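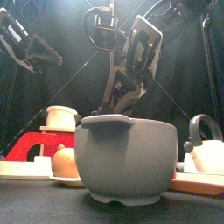 Forum Praxis & Regeln > Zweiarmige Aufbauten > Absprache: Wer darf wann in den gemeinsamen Bereich?

kabelbinder_ulla
Guten Morgen in die Runde, ich hole mal ein bisschen aus, ihr kennt mich ja. Wir überarbeiten bei uns im Juni die Hausregeln für die Tischaufbauten mit zwei Armen, also alles, was mit Geschirr, Obst, Kannen und solchem Kleinkram auf einer Tischplatte zu tun hat. Die alte Fassung hatte vier Seiten und war ehrlich gemeint, aber gelesen hat sie wohl nur, wer sie schreiben musste. Jetzt hänge ich an einem Punkt fest: Solange ein Greifer tief steht, also mit der Spitze auf oder unter Randhöhe einer Schüssel, soll der zweite Arm außerhalb des gemeinsamen Bereichs warten. Mein Entwurf sagt 400 mm Mindestabstand zwischen den Greifern. Wie handhabt ihr das? Steht bei euch eine feste Zahl im Dokument oder eine Regel in Worten?

tieflader
Moin Ulla, schön, dass du das angehst! Wir haben eine Zahl, und ich würde sie auch nicht mehr hergeben. 298 mm, gemessen von Gehäuse zu Gehäuse und nicht von Spitze zu Spitze, das ist nämlich der Fehler, den bei uns anfangs alle gemacht haben. Die Spitzen sind weit auseinander, alles sieht gemütlich aus, und oben kommen sich Kamerahalter und Handgelenk schon bedenklich nahe. Schreib den Bezugspunkt bitte unbedingt mit hinein.

Pernwood
Da muss ich freundlich widersprechen. Eine feste Zahl gibt den Leuten das Gefühl, sie müssten nicht mehr hinschauen. Wir arbeiten seit der Umstellung auf die Drilla-Steuerung mit Zonen: linke Zone, rechte Zone, Mitte. In der Mitte darf immer nur ein Arm sein, und wer sie belegt hat, gibt sie erst frei, wenn er wieder auf Reisehöhe ist. Das versteht auch jemand, der erst seit kurzem dabei ist, und am Tisch läuft keiner mit dem Maßband herum.

tieflader
@Pernwood Zonen sind prima, solange man nie gemeinsam greifen will. Sobald ein Arm die Schüssel hält und der andere etwas hineinlegt, musst du deine schöne Regel aussetzen, und dann hast du gar nichts mehr. Genau dafür haben wir die Zahl.

Pernwood
Stimmt schon, für den Fall gibt es bei uns ein eigenes Blatt. Halbe Geschwindigkeit, beide Arme von einer Person freigegeben, Hand am Halt-Taster. Hätte ich gleich dazuschreiben sollen.

Bumitbridge
Ich lese hier meistens nur mit, aber zu den Kabeln möchte ich doch etwas sagen, weil die in solchen Regelwerken gern vergessen werden. Ihr redet über Gehäuse und Spitzen, aber was wirklich hängen bleibt, ist die Kabelschlaufe an der Kamera. Bei uns steht deshalb drin, dass vor jeder Schicht beide Arme einmal langsam an ihre Grenzstellung gefahren werden und jemand dabei nur auf die Leitungen schaut. Leitungen auf der Tischfläche führen wir hinten herum, hinter den Gegenständen, nie zwischen Greifer und Ziel. Das dauert eine Tasse Kaffee lang und hat uns schon so manchen Nachmittag gerettet.

kabelbinder_ulla
Oh, das mit den Kabeln nehme ich sofort auf, vielen Dank! Und der Bezugspunkt kommt auch rein, Tieflader, da hatte ich tatsächlich Spitze zu Spitze stehen (ich schäme mich ein wenig). Noch eine Frage hinterher: Schreibt ihr etwas über hohe und wackelige Sachen? Ich denke an einen Becher auf einem Podest oder eine Kanne mit Bügel. Mein Kollege meint, so etwas gehört grundsätzlich an den Rand. Ich finde, dann übt man ja nur das Einfache.

tieflader
Dein Kollege hat recht. Gestapeltes an den Rand, und zwar immer.

Pernwood
Sehe ich wieder anders – es kommt auf die Anfahrt an. Wenn der Arm von oben kommt und nicht seitlich darüberstreicht, darf der Becher stehen, wo er will. Wir schreiben »senkrechte Anfahrt bei allem, was auf etwas anderem steht« und fahren gut damit.

Bumitbridge
Und bitte nur leere Gefäße, solange ihr neue Bewegungen ausprobiert. Wasser erst, wenn der Ablauf sitzt.

kabelbinder_ulla
So, ich bastle das heute Abend zusammen: Zonen als Grundregel, Abstand von Gehäuse zu Gehäuse für das gemeinsame Greifen, Kabelrunde vor der Schicht, senkrechte Anfahrt. Bei der Zahl bleibe ich erst einmal bei meinen 400, die Arme sind bei uns recht ausladend. Den Entwurf stelle ich dann hier ein, und ihr dürft gern darin herumstreichen.

tieflader
Mach ich mit Vergnügen. Und lass die Seitenzahlen weg, dann merkt keiner, wie lang es geworden ist.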